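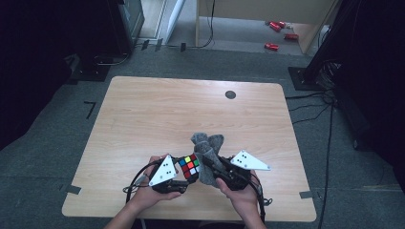
Semby: Smoothing Hand-Held Gripper Tracks for Two-Arm Tasks
Student project report, 08/09/2023

Our goal was to turn the motion of two hand-held grippers into paths that a pair of robot arms could follow. We called the software Semby, and we had a great time building it!

Each gripper's pose comes from its dotted marker plate. When a plate tips too far from the camera, the pose jumps, and early on those jumps wrecked everything downstream. We wrote a filter that throws out any step too fast for a human wrist, then fills gaps of up to 5 frames. Longer gaps split the recording in two.

We ran it on 136 recordings. The old script failed on 17 of them, mostly during wrist twists, and Semby got through all but 5 (we cheered in the lab). Planning is still slow. Our planner, Bogdan, checks 500 points per path for arm collisions, and it checks them one at a time. Next we want to run those checks in parallel and try soft objects, where the grip width matters a lot more.

Comments

Does the filter run live or only after recording?

Only after, for now. Live is on our list for January!

Nice work. I'd love to see the gap filling compared with a plain spline.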